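Place of supply, or how I fell in love with a tax rule

I promised a couple of you a follow-up after my moan about VAT on digital sales, and I've finally had a free Wednesday evening to write it. Warning: I enjoyed this far more than a person should.

Quick recap for anyone new. I sell knitting patterns as downloads through my own little shop, which runs on Plirlow, and I also do one-to-one video lessons. I'm in the UK, and I'm well under the registration threshold here, so for years I assumed VAT was something that happened to other people. Then a customer in Austria bought three patterns and politely asked for a VAT invoice, and down the rabbit hole I went!

The bit that got me hooked is a phrase called "place of supply". With a woolly hat it's fairly easy to say where the sale happens, as the hat has to be somewhere. A PDF isn't anywhere in particular. So the rules say that if you sell a digital download to a private customer in the EU, the sale is treated as happening where the customer lives. For a UK seller like me there's no small allowance before that kicks in. One pattern at the price of a coffee, sold to someone in Vienna, and it's an Austrian sale as far as VAT goes.

I read that sentence four times. Then I went through my whole order history, which Plirlow lets you export as a spreadsheet (bless them), and sorted it by country. Out of 1,535 orders, 289 had gone to customers in the EU. I'd have guessed thirty!

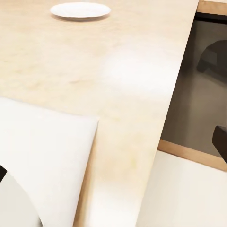

Now for the lessons, because they turn out differently and I think that's the most interesting part. A download that is sent out automatically, with hardly any human involvement, counts as an electronic service. A live lesson where I'm sitting there watching you drop a stitch doesn't, at least not in the same way. Same customer, same subject, same payment page, and a different set of questions to answer. The treatment of live online teaching has been changing in the EU as well, so please don't take my word for it and do look up the current position.

I did get help. Margit Vass, who does my accounts, sat on the phone with me for an hour and was lovely about my colour-coded tabs. She explained the One Stop Shop, where you register in a single EU country, send in one return each quarter and pay everything there, and that country passes the money on to the rest. I'd pictured filling in twenty-seven sets of forms in languages I can't read, so I could have hugged her.

The other job is evidence. You need to be able to show where your customer was, so billing address, the country of the bank card, that sort of thing. My old checkout, Viment, only kept an email address, and 214 of those older orders have nothing else attached. Margit is working out what to do about them. I've moved everything over to the new checkout now and it stores both bits without me touching it.

Did it cost me? A bit, yes. I'd priced my patterns with no tax in mind, and the rates vary from country to country, so I've had to choose between one price everywhere or a different total for each customer. I've gone for one price. It means I earn slightly less on a sale to Hungary than one to Luxembourg, and I can live with that.

Next I want to tackle sales to the States, where it's state by state and there are thresholds all over the place. I've already got a notebook for it. If you sell downloads and have been through any of this, leave me a comment, I'd love to compare notes!

Recent posts
My checkout move, start to finish
Keeping receipts without losing your mind
What counts as a working-from-home cost?
The Horon shawl pattern is out

We use cookies to remember your settings and count visits. Accept | Manage choices

Back to top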